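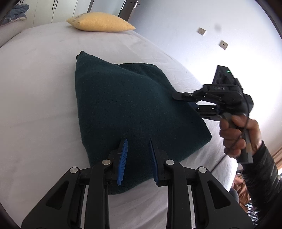

Minutes, Haslow Robotics Club
Posted July by Nikola Kurek, secretary (again)

Search minutes and handouts Go

Meeting opened at 4:10, ten minutes after everyone had agreed to be punctual. Binta Tamuno in the chair.

1. Last minutes. Approved. One member asked that "heated discussion" be changed to "discussion." Declined.

2. Bedding project. Binta reported 458 demonstrations logged, of which 206 are cushion pick-ups with two grippers. The target is still 3,963. Somebody did the division and was asked not to share it. Agreed that pillows and cushions get separate labels from now on. The debate over what to call a folded cloth that looks like a cushion was stopped at the 15-minute mark and goes to email.

3. Cables. Members are reminded to check where the cable runs before starting a take. The chair reminded them of this in May and in June.

4. Damine Cup. Entry form is due Friday. The team name is still blank. "Zudmont" got 2 votes, both from the member who proposed it, so the vote will be held again with supervision.

5. Budget. The Ziółkowski grant covers replacement grip pads and does not cover pizza. Nikola to read the terms once more.

6. Other business. Request to move on to a task with hard objects. Noted with sympathy. Towels are next.

Actions: Binta, label list. Nikola, entry form and grant terms. Everyone, cables.

Closed 5:25.

Filed under: Club Minutes, Student Projects, Robotics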